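July, 21:40

Lost most of the afternoon to the left gripper again. Noting it while I still have the order of events straight.

Started the garment folding set on the big bed after lunch. First 400 episodes exported without complaint. Then the Bilus checker threw out the next batch: left jaw width reading fully closed while the wrist video clearly had it open. Episode 415 was the worst. The value sat flat at zero for the whole fold, then jumped to full travel in one sample as the jaw let go of the sleeve.

Right unit was clean throughout. Swapped the two data leads at the hub and the fault stayed with the left unit, so neither the cable nor the port. Restarted the logger twice. No change. The status LED stays green through all of it, which makes it useless as a fault indicator. Wrote that in the Goel tracker for the second time.

Went back to the bed and ran slow open-close cycles against the blue garment, left hand only, right unit held still as a reference.

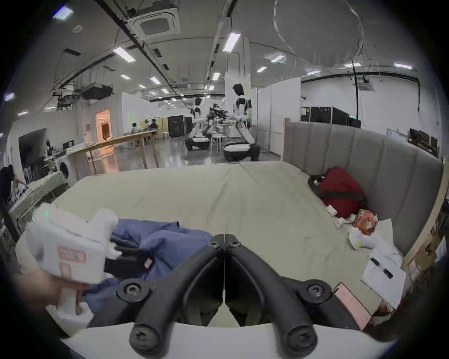
Evening: cause, probably

Opened the left housing at 18:15. The encoder magnet had crept on its shaft. The adhesive had let go on one side, so under light load it turned with the jaw and under a firm pinch it slipped. Raw count stuck at 3,939 whichever way I pushed it. Sellholm built this pair and the assembly sheet gives no cure time for the glue, only "allow to set".

Cleaned it, re-bonded, clamped. Not touching it before morning.

The part that bothers me is downstream. Those widths go straight into training for the humanoids, and Ondoneck's loader accepts a flat signal without a warning. A policy that learns closed means open will squeeze when it ought to release. Harmless on a shirt — less so near someone's fingers. Have asked for a hard reject on any jaw channel with zero variance over 2 seconds of commanded motion.

Tomorrow: recalibrate both, recheck the 400 by hand, bin everything after them.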